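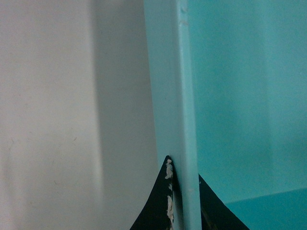
Bin Storage Technician
Vindico, Codesthorpe site
Full time, 40 hours a week, day shift
Reports to: Chiharu Furukawa, Storage Operations

The position

Vindico stores and issues small parts for assembly customers from the Marchand building in Codesthorpe. Stock is kept in plastic bins on open metal racks and tracked in Skalleck, our location system. The technician keeps the bins, the racks and the Skalleck record in agreement with one another. This is a hands-on position. Most of the shift is spent standing at the racks, and the rest at the wash station or the count bench.

The opening is for one technician on the day team, which will then have 5 members. It is a permanent position, with a trial period as set out in the offer letter.

Duties

Put away received parts in the bin and location given by Skalleck.
Pick parts to the order sheet and stage them for the outbound bench.
Clean bins at changeover, inside and out, including the rim and the inner corners.
Inspect bins for cracks, warped walls and damaged rims. Withdraw failed bins and record the withdrawal before the end of the shift.
Check rack fasteners and level according to the maintenance sheet.
Carry out cycle counts and enter the result as found. Corrections are made by a second person.
Replace location labels that are torn, faded or lifting.
Keep floor lanes and the space under the bottom shelf clear.
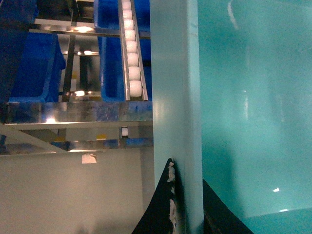
Rack work takes up the largest share of the shift and is the part of the job that applicants most often underestimate. The site has 954 active bin locations, and each one is visited on a fixed cycle whether or not stock has moved. Bins are drawn straight out, set down, checked and returned with the front edge in line with the shelf. Space for the hands is limited in places by the uprights and the diagonal braces, and a bin pulled at an angle will catch. The stainless steel crossbars are polished and reflect the ceiling lights strongly, so label reading takes some care with head position. Blue bins also show up as a blur in the metal, and new technicians are taught to confirm a location from the label itself and never from a color seen at a glance. Wiping down the beams is part of the weekly routine. Use the cloths and cleaner issued for it; abrasive pads are not allowed on the racks.

Requirements

Able to stand, bend and reach for most of a shift with normal breaks.
Able to lift a loaded bin to shelf height using the site lifting method, which is taught in the first week.
Able to read small printed labels, with glasses if needed, and to tell blue from turquoise under indoor lighting.
Careful record keeping. Entries are made at the location, not from memory afterward.
Basic use of a handheld scanner and a desktop computer.
Written English good enough to fill out a fault report that another person can act on.

Useful but not required

Earlier work in a stockroom, tool crib, commercial kitchen store or hospital supply room.
Experience with cycle counting in any system. Skalleck itself is taught on site.
Simple mechanical skills, such as leveling a rack or changing a shelf clip.

Working conditions

The storage area is indoors. Closed shoes with a non-slip sole are required and are provided. Gloves are provided and are worn for bin washing and for any part with a sharp edge. Loose sleeves, rings and neck cords are not allowed at the racks. Phones stay in the lockers; the team uses the wall phone by the count bench.

The day shift starts at 7:30 a.m. Overtime is offered during the annual count in September and is optional. Vacation cannot be taken in the count period — please tell us before accepting an offer if this is a problem.

Training

New technicians work alongside an experienced one until signed off on put-away, picking, washing and counting. The four sign-offs are separate and can be completed in any order. Counting normally comes last. A technician who is not signed off on a task does not do it alone, including at busy times.
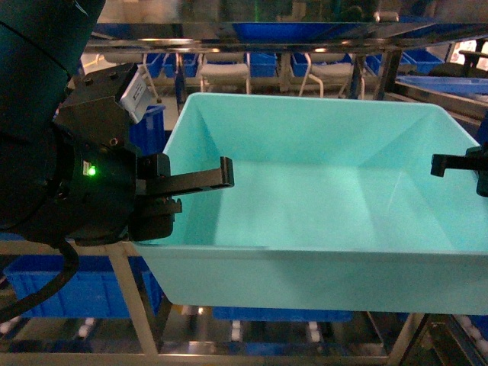 Page last changed: September, by A. Sugiyama

Bin inspection at interview

Applicants invited to the site will be given a short practical task with a plastic bin of the open-top type used here. The task is to inspect the bin, wipe it out, state whether it should go back into use and write down the reason. There is no trick in it. We look at whether the rim, walls and floor are all checked, and whether the written note matches the bin. Light-colored bins such as the turquoise ones are often judged clean from a distance. Applicants should tilt the bin toward the light and look into the corners before deciding.

The practical is followed by an interview with Chiharu Furukawa and a walk through the storage area. Please wear closed shoes. If you need an adjustment to the task, such as a seat, a magnifier or more time, tell us when you reply to the invitation and it will be set up beforehand.

Pay and benefits

Paid hourly at Vindico storage grade, second step. Applicants with five years or more of documented stockroom work start at the third step. The current grade table is sent with every invitation to interview. Health coverage and paid vacation are the same as for all full-time staff at Codesthorpe. Work clothing is supplied and laundered by the company.

How to apply

Send a resume and a short letter to Ayane Sugiyama, Personnel, Vindico, Marchand building, Codesthorpe. The letter should state when you can start and any shift limits. Certificates are not needed at this stage. Applications on paper may be left at the front desk until 5 p.m.

Applications are read as they arrive, and the position stays posted until it is filled. Applicants who are not invited will be told in writing. Former employees may apply and should give the dates of their earlier employment.

Questions on the duties go to Chiharu Furukawa. Questions on pay, hours or the application itself go to Ayane Sugiyama.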